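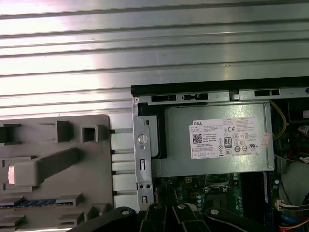 **What has to come out of a desktop before the processor can be replaced?** On a small office desktop of the Dell type used in this project, the side cover, the cooler, and any cable that crosses the socket. The power supply can normally stay in place.

## 2. Disassembly and part storage

The goal of this part of the project was to write a work order for replacing a processor and one memory stick, and to check whether parts could be laid out so that none were handled twice. The work order is called Etuva in the rest of this report. Version 3 is the one described.

The earlier versions had the parts placed on an anti-static mat. Fiachra Daly, who reviewed version 2, pointed out that a processor lying on a mat has to be picked up by its edges from a flat surface, and that its orientation is easily lost. Version 3 uses printed holders on a plate, one for each part.

### 2.1 Holder design

The processor holder is a shallow rectangular pocket with a stepped rim and a notch. The chip is placed with its metal lid facing up.

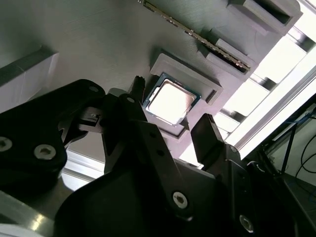 The memory holder is a slot, so the stick stands on its long edge and can be gripped from both sides. Both holders were printed in gray. The first memory slot was too tight and was reprinted with more clearance – the pocket for the processor needed no change.

### 2.2 Work order

1. Unplug the power cord and hold the power button for 7 seconds.
2. Remove the side cover and lay the chassis flat.
3. Move the power supply wiring away from the socket. Do not pull on it.
4. Open the clips and lift out the memory. Place it in the slot.
5. Remove the cooler, release the socket lever, and lift the processor straight up. Place it in the pocket.

The memory comes out first because the cooler is easier to reach afterward.

### 2.3 Timing

The mean time for steps 2 to 5 was 593 seconds with the mat and 46 seconds less with the plate. Most of the difference was in step 5. Cleaning off old thermal paste was not timed and is covered in section 4.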